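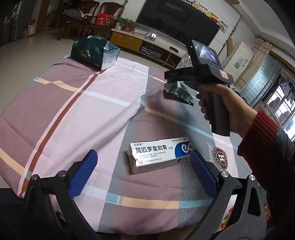

4.2 Finger pads on soft surfaces

Figure 3. Hand-held gripper with the ribbed blue pads, ointment box on a plaid sheet.

Both pad types were run on the same tool, same operator order. Pad A is ribbed (Fig. 3), pad B is the smooth Gelleck pad from section 3. Small cartons only in this part, picked off bedding. 581 picks logged, 296 with A and the rest with B. Sessions 12 and 32 dropped, clock drift between the two recorders.

A held better on thin cartons. Main failure for B was slip at lift, box rotates and one corner drags on the sheet. With A we mostly saw the fingertips pushing into the matress before closing, so the grasp lands too low and picks up cloth along with the carton. Crushed or torn ends made it worse for both. We did not sort cartons by damage, should have.

Width readings on soft surfaces are noisier than in the October table runs. Virk re-fit the offset per session, Mladenović checked the labels by hand. Jernance controller left at defualt gains throughout. Force limits not compared here, see 4.3.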